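Naltside issue tracker
Component: bimanual planner / gripper control
Summary: Left arm releases item on basket rim instead of inside basket
Status: Resolved, monitoring
Reported by: Éabha Foley
Assigned to: Oisín Mac Giolla
Opened: 21st June

Description

On the snack counter layout, the place step into the round wicker basket finishes early. The left gripper descends, the state machine reports PLACE_REACHED and the fingers open while the item is still over the near rim. The item either tips in or drops on the table. The right arm is not involved; it stays at its home pose for the whole step.

Steps to reproduce

Load the counter layout with the empty basket in front of the food warmer.
Run the single item place task, left arm only.
Watch the target frame in the viewer against the basket mesh.

Expected: item released over the basket centre.
Actual: item released at the left rim. Happens on most runs with small items, rarely with larger ones.

Comment, Oisín Mac Giolla

Can you attach the planner log and the perception dump from the same run? The ones in the shared folder are from different builds and the timestamps do not line up. Please also say whether the beige tray was on the table. We have a known problem with its raised rim being merged into neighbouring objects.

Comment, Éabha Foley

Both attached. The tray was on the table, empty, in its usual place between the rack and the front edge. Build is the one Ailbhe tagged after the calibration change. I restarted the perception node between runs and it made no difference.

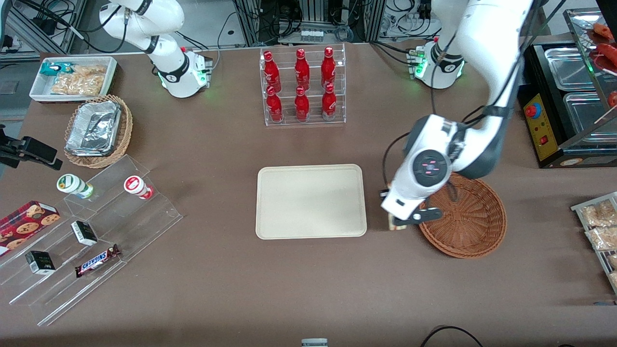

I also tried slowing the descent to half speed. The release point did not move, so I don't think this is tracking lag. Joint error at the end of the descent is within tolerance on all axes.

Comment, Oisín Mac Giolla

Agreed, the controller is going where it is told. The goal is wrong. In the dump the basket centroid sits 24 mm to the left of where the fitted circle puts it. The segmentation mask includes a strip of tray rim, and the centroid is taken from the mask, so it gets pulled towards the tray. Larger items hide the error, as they overlap the opening anyway.

There is a second fault. The contact check closes the step when finger force passes the threshold, with no test of horizontal position. Touching the rim therefore counts as arriving.

Comment, Ailbhe Ní Mhurchú

The calibration change is not the cause but it did expose this. Before it, the camera offset had the opposite sign and partly cancelled the centroid error. I would not roll it back. The bottle rack pose is much better with the new values.

Depth on the clear acrylic is still poor. Please leave the stepped display as a fixed collision box for now and do not let the planner use live points from it.

Comment, Oisín Mac Giolla

Patch is on the branch. Changes:

basket_fit: goal now comes from a circle fitted to the rim points, not from the mask centroid. Falls back to the old method if the fit fails, and writes a warning.
place_check: contact only ends the step if the tool point is within 20 mm of the goal in the horizontal plane. Otherwise the arm lifts and retries, up to 2 times, then stops with PLACE_BLOCKED.
timeout: raised to 800 ms for the contact window. The old value was too short for the retry path.

Not changed: gripper force threshold, approach height, right arm home pose.

Comment, Éabha Foley

Ran the patch on the same layout. Release is over the basket opening in every run so far. One run went to PLACE_BLOCKED after I moved the basket by hand during the descent, and the arm stopped with the item still held. That is the behaviour I want.

Minor: the fallback warning prints once per cycle and fills the console. Could it be limited to once per task?

Comment, Oisín Mac Giolla

Done, same branch. Merged after review by Eamon Ó Gríofa. Leaving this open for monitoring until the Rincombe cell has been updated, as it runs the same planner with an older basket model. The tray mask problem has its own ticket and is still unassigned.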